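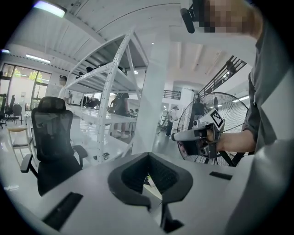
Keeping the lights on at the Giltville terminal

The manager of the Weidemann fuel terminal in Giltville has a habit of answering the phone in the middle of a conversation and then picking up her sentence exactly where she left it, which made for a long and very pleasant afternoon in her office in October. She asked that her name be left out, as she does with everything the company puts its own name on, and I was happy to agree in exchange for a second cup of coffee.

The terminal receives diesel, gasoline and heating oil by barge and sends it out again by truck, to gas stations, farms and the hospital up the hill. It has been doing so under one owner or another for 80 years. The latest change came this spring, when Weidemann took over the lease from Ulstead, and people in town are still getting used to the new sign on the gate.

"They still call it Ulstead at the diner," she said. "I call it Ulstead half the time myself, and I sign the paychecks!"

What most people wanted to know, she told me, was whether the drivers would keep their jobs and whether heating oil would cost more. The drivers all stayed. On the price she was more careful, and went and shut the door to the yard before she answered.

"We buy it at what it costs that week. I can't promise anybody a winter. What I can do is have enough in the tanks that we aren't out shopping for it on the worst day of January, when everyone else is shopping too. That's really the whole job, if you want to know. Having it before you need it."

Under the new lease the terminal has to hold 9 days of heating oil in reserve from the first frost on. The old agreement asked for two. She pushed for the higher number herself, she said, after a winter when ice closed the channel and the barges sat downriver waiting.

"We got by, but I was up at four in the morning calling other terminals like somebody trying to borrow sugar," she said, and laughed — though I got the feeling it hadn't been very funny back then.

The bigger work is still ahead. The oldest of the tanks is to be emptied, cleaned and relined, a job that Nomura, the contractor, expects to finish in 90 days. It will be done one section at a time so that trucks can keep loading. Neighbors along the river road have asked about the smell, and she has been going door to door with a sheet of paper that lists the working hours and her own direct number.

"They do call," she said. "One lady calls mostly to talk about her tomatoes, and that's fine, I grow them too."

I asked whether she worried about the years to come, with more electric cars on the road and heat pumps going into the new houses. She took a while over that one.

"Gasoline will go down here, sure. I've seen it start. But the farms are going to need diesel for a good long time, and somebody has to look after these tanks properly until they don't. I'd like it to be people who live here."

By then the evening trucks had begun to line up at the rack, and her phone was ringing again. She waved me toward the coffee pot and picked it up.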